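[desk-list] Re: Field layout for the lost property register

From: Colleen Vachon
To: desk-list
Cc: Cheuk-hei Chu
Subject: Re: Field layout for the lost property register

Kwok-wai Fang wrote:
> We are moving the Vilville desk off the card file and onto the
> Dekska register. The import wants one row per item. Our cards
> have one card per hand-in, so a bag with a purse and a phone in
> it is a single card. Has anyone done this conversion, and did
> you split the cards or leave them whole? Also, is there an agreed
> word list for item type? Ours has grown by itself.

We did this at Pavasholm last September. The file came to 1,326 cards and we split them all. I would do it the same way again, with one change, described under "parent number" below.

The register has 18 fields per row. Most desks will use half of them. The ones that caused us trouble were item type, color, place found, parent number and disposal code. I'll take them in that order.

Item type. Dekska ships with a short list and lets any clerk add to it, which is how you end up with "umbrella", "umbrella (folding)", "brolly" and "Umbrela" as separate types. Turn off free entry before the first import. Our list has one word per type, singular, lower case, with no brand names. Anything that describes the particular item goes in the notes field. A claimant says "umbrella" at the window, so the search term has to be "umbrella". 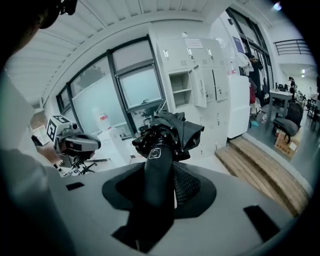 Archive page last changed: September

Color. Use a single value, taken from the outside of the item as it lies on the counter. Clerks want to write "navy/black" and you have to stop them. We allow black, white, gray, brown, red, blue, green, yellow, and "mixed". Navy goes under blue. If the clerk can't tell navy from black under the desk lamp, it goes under black and the note says "poss. navy". Searching on black will return a great many rows. That's a property of umbrellas and bags and no field layout will fix it. Narrow by place and day first, then by color.

Place found. Keep this apart from place handed in. Our old cards had one line for both, and people wrote whichever they thought of first. Where the card was unclear we filled place handed in and left place found blank. A blank is searchable. A guess looks the same as a fact once it's in the table.

Use the room numbers from the building plan. We tried common names for a while ("long corridor", "back stairs") and they changed meaning when the second entrance opened.

Parent number. Each item gets its own row and its own number. If it came in inside another item, the parent number field holds the number of the container. We numbered the contents first and the container last, and that was the mistake. The import checks that a parent exists before it accepts the child, so our first run rejected every child row. Number the container first. If you've already done it the wrong way around, sort the file by item type so that bags load ahead of everything else, then load the remainder as a second batch.

Locker clearances are a special case. An item taken from a locker has a known location and often a known holder, and it shouldn't be entered as found property at all until the notice period is over. We hold those on a separate sheet with the locker number as the key – the Chung desk does the same – and move them across only when the period runs out. The list of open compartments comes from the building office, and the desk doesn't go looking.

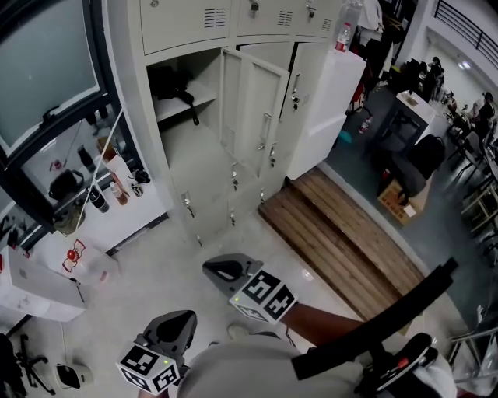 Chih-ming Chiang wrote:
> One caution on locker numbers. If your lockers have ever been
> renumbered, the number on the door and the number on the key tag
> may not agree. We found this after the import. Record both, in
> two columns, and don't let the system derive one from the other.
> Also, Dekska trims leading zeros on import unless the column is
> set to text, so 018 becomes 18 and then collides with the other
> 18.

Agreed on both counts. The leading zero problem applies to item numbers too if yours are padded. Set every number column to text before the import. After the import it's too late, and you will have to reload.

Disposal code. We started with five codes and now use 4. They are returned, passed to charity, destroyed, and transferred to police. The fifth was "other", and when we looked at what was in it, every row belonged under one of the rest. Perishables are entered as destroyed on the day they come in, with the time. Don't skip the row. Someone will come and ask for their lunch box and the record needs to show it was here.

Clothing deserves a note of its own. It is the slowest category to describe and the least often claimed. We record garment, color, size from the label if there is one, and nothing else unless there is a name tape. Attempts at describing cut or fabric took up a lot of clerk time and in our file did not lead to a single extra match. "shirt, white, M" is enough. If two identical rows exist, bring both to the window and let the claimant pick, after they've told you what is in the pocket.
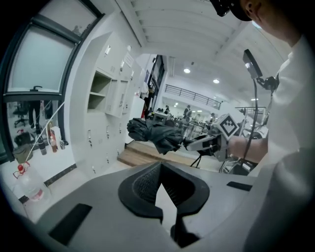
Item type: shirt. Color: white.

On your actual question, then: split the cards. Whole cards load without complaint, but a phone inside a bag can't be found by searching for a phone, and phones are what people come in for.

Sum-yee Leung has the sort script for the two-batch load and has said she'll send it to anyone on the list. It expects tab-separated input and it will fail on cards with a line break in the notes, so strip those beforehand. I can send our item type list as plain text.

One open point from my side. Has anybody got the retention date to calculate from date handed in instead of date entered? On our copy it uses date entered, so everything from the card file has the same retention date, and I am correcting those by hand.

Colleen Vachon
Pavasholm desk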